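# What an 83 percent doesn't tell you

I have now read the Kinia sorting report three times, and I still can't say what the robot learned.

The headline number is easy enough. A policy trained on recorded demonstrations picks toys out of a cluttered tray and puts them into boxes with round openings. It succeeds 83 percent of the time. That figure has gone into two slide decks I've had to sit through and one newsletter, each time with a little less around it. By the newsletter it had become "a robot that can tidy up after your kids." Anyone who has tidied up after kids should be suspicious right there.

My complaint is with the method, and mostly with one piece of it, the scoring. A trial counts as a success if an object leaves the tray and ends up in a box. It doesn't have to be a particular object. The policy chooses. So out of a big messy pile, a system that always goes for the nearest ball will look terrific, at least until it runs out of balls, and the trial protocol says the tray is refilled before that can happen. I had to dig through the appendix to find this. It should have been on the first page.

Balls are kind to a gripper. They look more or less the same from every side. If you grab one a little off center it often rolls into place, and a round hole forgives a sloppy release as long as the ball is small enough to go through. A cloth does none of that. It folds over whatever is next to it and comes up by a corner with half its weight hanging down, and the loose end catches on the rim. Stuffed animals are somewhere in between. Everybody who works on this knows it. The report knows it too, which is why I find it strange that there is no table of results by object type.

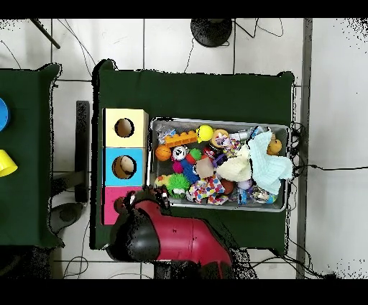
There is a line saying that soft items were "included in the evaluation set." Included how? If they were lying in the tray while the arm went after something else, they were scenery. They may even have helped, by propping the hard objects up and keeping them from rolling. I'm not accusing the authors of planning it that way. I'm saying the sentence they wrote covers that case as well as it covers the more impressive one, and they had the data to say which it was.

Then there is the baseline. The new policy is compared with an older scripted grasping system from Gudbridge, and the script loses by a wide margin. But the script was written for single objects on a bare surface. Running it on a heap tells us that it was not written for heaps. What I wanted to see was a dumb modern baseline: find the most ball-like blob, go down on top of it, close, lift, move to the nearest opening, let go. I suspect that would land uncomfortably close to 83. I could be wrong about that. It would take an afternoon to find out, and a paper making claims this broad owed us the afternoon.

The defense I hear, usually from people I like, is that the point was never the toys. The point was data efficiency. The group trained on 60 hours of demonstrations where earlier efforts used far more, and got something that works. Fine, but efficient at what? If the task the policy solves is easier than the task named in the title, then fewer hours is just what you would expect. You can't separate the cost of learning a thing from the question of what thing was learned.

I'd also like to know more about those hours. All of them were recorded in one room, with one cloth on the table and the boxes in one arrangement. The report does have a section called "Generalization," and I turned to it with some hope. It describes moving the tray. I was expecting a different room, or at least a different table covering, or the boxes swapped around so that the arm couldn't learn a handful of good release points and keep going back to them. Moving the tray is worth testing. It isn't worth that heading.

The Szczepańska lab did a smaller study in April that I think about every time this one comes up. It used 14 objects and a boring task, and it was pretty much ignored. But each trial named a target. The arm had to fetch the one it was told to fetch, and grabbing something else was a failure even if it was a lovely grab. They broke the results out object by object and printed the bad ones. The towel was 11 percent. I trust that paper more than almost anything else I read this year, and the 11 is a large part of the reason, since it's hard to build on a number when you can't tell what is underneath it.

I should be fair on a couple of points. The Kinia videos are unedited and play at normal speed, and plenty of groups can't claim either. The arm does recover from some missed grasps in a way that I don't think a script would have managed. The best clip has it miss, back off, and come in again from a different side. If the report had been about that behavior, with numbers for how often it happens and how often it pays off, I would be writing a much friendlier piece. It gets two sentences.

As it stands, people are making plans on the strength of the headline. Sindham has already said it will adopt the same scoring rule for its own sorting trials next year, so that results can be compared. Comparable results are good to have. But a rule that lets the machine pick its own question will spread the same fog over everybody's work, and in two years we'll have a neat chart of rising percentages with no way of telling whether anyone got better at picking up a dishcloth.

The fix is cheap. Name the target before the arm moves, and print the results per object, including the embarrassing ones. Keep going until the tray is empty, and report the last few items separately. I'd gladly trade the 83 for whatever number comes out of that.

*December 2021*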